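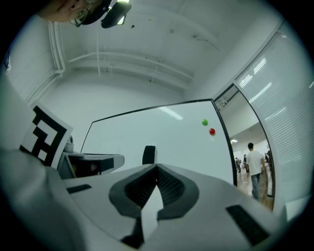
Argate puts its gripper care routine out in the open

FOR IMMEDIATE RELEASE

Hi, I'm Mererid Edwards, and I look after the hand-held grippers at Argate. I don't usually get to write the press release (they let me do the captions on the trade show posters once), but this one is about my bench, so here I am!

Starting in January, Argate is publishing the whole setup and care routine for the Mosoti hand-held gripper, the same one we use in our own workshop. It's free, you don't have to sign up for anything, and it covers the tool from the day it comes out of the case to the day you need to swap a jaw pad. Until now we only handed it over with a service contract, and I've been grumbling about that for as long as I've worked here.

If you have a Mosoti, you know the shape of it: a light gray body, a big dark V-shaped housing at the front with ribs on the inside, a narrow white finger running down the middle, and a square marker with chunky black blocks on it. Not much to look at if you're used to full-size arms, but people collect hours and hours of hand motion with these, and a small problem at the jaw can spoil a whole afternoon's recording before anyone spots it.

What's in the routine

The printed version runs 20 pages, and most of it is about three things: the finger, the ribs and the marker.

The finger first. It should travel freely in its housing and come back to the same place every time. We ask you to close it slowly by hand, let go, and do that a few times before you plug in anything. If it drags, take it out and wipe it with a dry cloth. Please don't oil it! Oil picks up lint, the lint packs down into the ribs, and then the tool comes to me in a padded envelope with a sad note.

Next, the ribs. A soft toothbrush is all you need. Brush along the grooves, tip the tool over, tap it, and brush again. We put this at every 13 hours of recording, which sounds fussy until you've seen what cardboard dust does in there.

Then the marker. It has to sit flat on its mount, and the tilt has to stay where it was when you calibrated. I used to check mine by eye, and I was pretty proud of my eye, until Ynyr Gronow put a gauge on it and showed me I'd been off for most of the fall. So the routine now comes with a gauge you can print yourself. If the marker has moved at all, calibrate again. Don't push it back and hope.

Working in pairs

Plenty of labs run two grippers at once, and pairs get their own chapter. The short version is that you should never mix parts between them. Pads wear to match the hand that uses them, and swapping one over to "even things out" gives you two tools that are slightly wrong. Label the left one and the right one, and label the spare pads too.

Elsa Kemppainen runs the test room at Kanberg, where the routine got its longest tryout. Her crew put 730 recordings through with it, and she kept a log of every time a tool came off the floor.

"We used to clean the grippers when somebody complained," Elsa told me. "Now it's on the same sheet as charging the batteries, so it gets done. The gauge is what I'd fight to keep. The rest we would probably have worked out for ourselves in time, but I wouldn't have thought of the gauge."

She also told me our chapter on cables was confusing, and she was right, so I rewrote it twice. If it still reads funny, that one's on me.

Parts and repairs

Along with the routine, we're opening the spare parts list. It has 227 entries, down to the screws, and you can order any of them in ones and twos through Caratach, who already handle our shipping. Iason Chatzigeorgiou set that up on their side and was very patient with my spreadsheet.

You can do the pads, the finger, the marker plate and the outer panels yourself with a small hex driver and a clear table. Take a picture before you lift the panels off, lay the screws out in the order they came out, and go easy when you tighten them again. The threads are plastic. Snug is enough.

I'd still like you to send the tool in if the housing itself is cracked, or if the finger sits crooked after you've cleaned it and refitted it. Those need the alignment jig, and there isn't a good way to do that job at a kitchen table (I've tried). Opening the tool for any of the jobs in the routine does not affect your warranty, and we've put that in writing on the first page.

How to get it

The routine, the gauge and the parts list will all be on the Argate support page under Mosoti. Printed copies go in the case with every new tool, and if you already own one, write to us and we'll mail you a copy. We're planning a second edition once people have had a go at this one, so send corrections, arguments and photos of weird wear patterns. I really do like the weird wear patterns!

Press contact: Ffion Mathias, Argate press desk. She can set up calls with me or Ynyr, and mornings are best, before I've got gray dust all over my phone.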